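Sunday, September 6, 2026

Wardrobe day. I've been promising myself one since we came back from Skakavum, and this morning it rained so hard that I ran out of excuses by half past nine (I did have a second coffee first, obviously).

I started with the hangers because the hangers are what drive me mad. Wire ones from the cleaner's that leave a bump in every shoulder, wooden ones so fat you can only fit a handful on the rail, and then the coated ones, which I've decided I love. I'm going over to them completely. I found a bag of 20 at the back of the airing cupboard, still knotted, that I must have bought and forgotten. Bliss!

New rule for the rail: all the hooks facing the same way. And anything that slides off twice gets folded and goes in a drawer, no arguing.

Pink hanger with a chrome hook in the first one, and in the second the green-and-white tie-dye, folded on the table, with other things up on the rail.
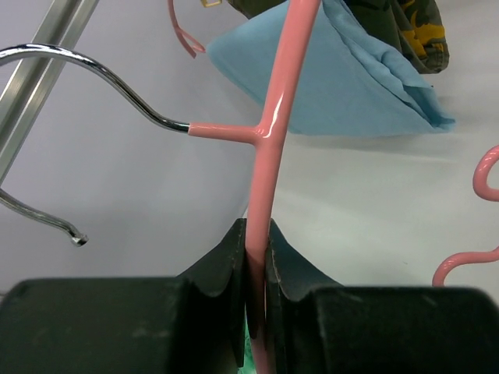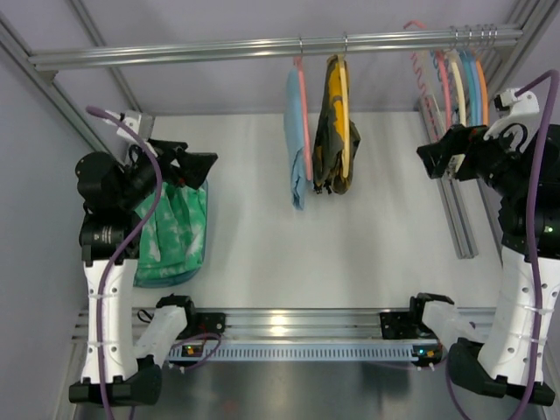
Anatole Pons thinks I've got it all wrong, by the way. He rang at lunch and told me that hooks should go on backwards, every one of them, and only get turned round when you've worn the thing, so that by spring you can see what you never touch and give it away. He also said tie-dye should never be folded where the pattern shows, which I'm fairly sure he made up on the spot. Then he was off on moths for ages. Cedar balls, lavender bags, putting jumpers in the freezer in a sandwich bag for a weekend. My freezer is full of soup, so the jumpers will have to take their chances.

I might try the backwards hooks though. It would mean undoing the whole rail and I've only just got it straight, so perhaps just the shirts to begin with.

Still to do: the shoe pile, the scarves, that grey coat with the button hanging off. I put the button tin somewhere sensible in the spring and haven't seen it since. Beans on toast for tea, and bed early with the window open a crack.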